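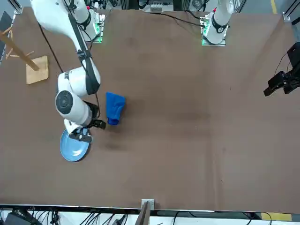
Restaurants should publish plate diameters

A menu gives the weight of a steak before cooking and the volume of a glass of wine. It says nothing about the size of the plate, although the plate does a good deal to set how much of everything else arrives. I think the diameter should be printed next to the dish, in millimetres.

The usual objection is that portion weight already covers the matter. It does for meat. It does not for rice, salad, chips or anything in sauce, where kitchens serve by eye and the eye fills the space inside the rim. A cook moved from a small plate to a large one will spoon out more, or spread the same amount thinner and have it sent back.

Kamonchanok Nakpan, who ran the canteen at Dastmont for eight years, disagrees with me. Her view is that rim width varies so much that overall diameter tells the diner very little. This is a fair point, and the answer is to quote the well – the flat area inside the rim – as a second figure. A plate of 300 mm with a wide rim may hold less than a smaller coupe plate with none.

Cost is a weaker objection. Most suppliers list both measurements in their catalogues, and a kitchen rarely stocks more than a few sizes. Menus are reprinted each season anyway. The Hepburn in Brometham could add the figures to its October menu with an hour's work and a ruler.

Bowls are harder, as depth matters more than width. I would leave them out of the first version and quote volume later.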